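# The Ceasefire Line at Gorkance

The guns along the Fluvevari River have been silent since March, when the governments of Raltomlow and Awan accepted a truce that neither had wanted to sign first. The agreement requires both armies to remain 2 kilometers from the water and to open the bridge at Gorkance to civilians.
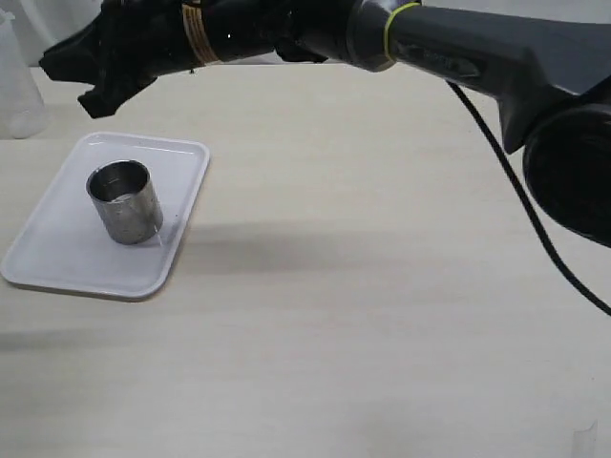
The withdrawal has been uneven. Raltomlow moved its artillery within the first month — its infantry stayed longer, citing unmarked minefields on the eastern bank. Awan has filed seven formal complaints on the matter and has received replies to four of them.

Gunhild Skov, who leads the monitoring mission, describes the truce as "a military document asked to do political work." Her 50 observers patrol by day only, and most of the reported violations occur after dark. 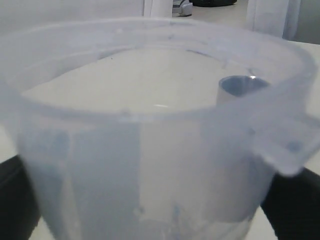

Who controls the bridge? Under the agreement, the monitoring mission does, although each army keeps a checkpoint on its own side and may refuse passage to men of military age.

That provision has divided families in Gorkance, where the market stands on one bank and the hospital on the other. Maham Bajwa, a member of the town council, has asked both capitals to accept a single permit. 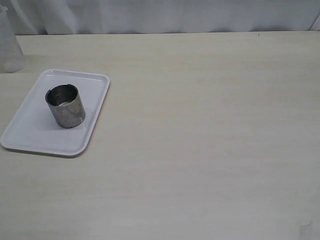
## Talks Resume

Delegations are due to meet again on Oct 6, 2026. The agenda covers prisoner lists, mine clearance and the night patrols. The final border has been left for a later round.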